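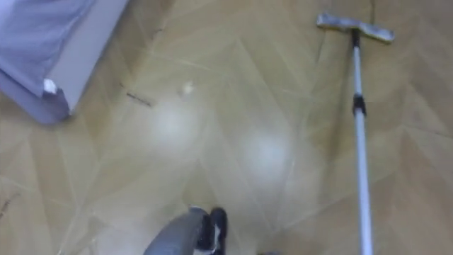
Bedroom floor and bed corner, Umthorpe flat, 21 Sep 2020

Bedroom walk-round, my usual list, with my usual rambling next to it.

1. Floor surface – OK
Still love this zigzag pattern! The light planks have a bit of a shine to them and the seams look fine from standing height. I did the whole room on my knees later on, though, and found one plank by the window that moves a hair when you press it. Not a trip risk yet. I've put it on the January list.

2. Debris – NEEDS ATTENTION
There's a thin dark bit near the bed (twig? splinter?) and a little whitish crumb or tuft of something close by. If it is a splinter I want to know where it came from, so please check the skirting and the door frame before anybody walks in there barefoot.

3. Bed base – OK
Light grey, and the corner at the foot is rounded, so that's kinder on shins than the old one (I still have the mark). Give it a good shove anyway and see that it doesn't slide.

4. Bedding – OK, one comment
The pale blue cover hangs down over the side. Fine by me as long as it stays off the walkway. There's a small white tag poking out at the corner – tuck it in when you make the bed.

5. Cleaning gear – COMMENT
Flat mop on the floor, right-hand side. Mops go back in the hall closet when the room is done, please, and that goes for me too!

6. Outlets and cords – OK
Tested both with the Purkine plug tester. The lamp cord is 46 inches and reaches without stretching.

7. Smoke alarm – OK
Loud. Very loud. New battery in, old one in the recycling tub.

8. Space heater – FAIL
The Pluvport one takes up to 600 watts and the cord feels stiff near the plug. I've taken it out of the room and taped a note on it.

Still open: 2, 5 and 8, plus that plank.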